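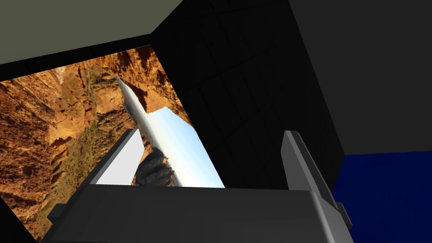 2 July 2021. Third try at the Lostex adhesive on the Rendbridge oak strips, and I still don't believe the data sheet. It promises handling strength in 20 minutes. Three of the four joints slid when I leaned on them at the half hour. Dhanial's old hide glue, mixed by eye, held on every strip. Part of this may be my clamping, I admit. Two flat plates of different thickness, both leaning the same way like the gray fingers down low, would push a joint sideways as much as squeeze it, and my shop-made cauls are not much better. Will plane them square before blaming the glue again.

Stavamholm says the batch from November is fine – they would. Open time felt short too, roughly 3 minutes before it skinned. Next: same oak, fresh bottle, leave overnight, then break them all. Don't order more until that's done.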